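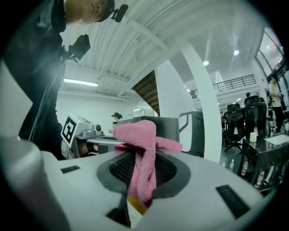 Review: the Velia hand-held gripper, and is it any good at chores?

Filed under: Home & Garden Tech > Robots
Search reviews... Go

I had the loveliest time with the Velia, squeezing its handle until my forearm ached (all 965 grams of it!). A fluffy pink microfibre towel is a fair test of any machine, being all flop and no edges, and I'd happily trust it to pick one up. Folding is another matter, and my neighbour Geeta Shakya still wins there. Small things near a table edge want patience too.
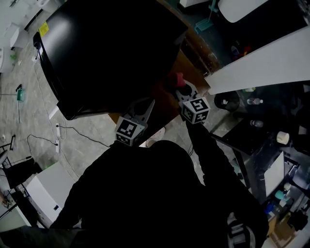
Can it do my laundry yet?
Parts of it, slowly, and I'd keep your own two hands on standby for the fitted sheets.

Recent reviews
Zernberg window cleaner
Maurya countertop dishwasher
Cadov robot mower, second season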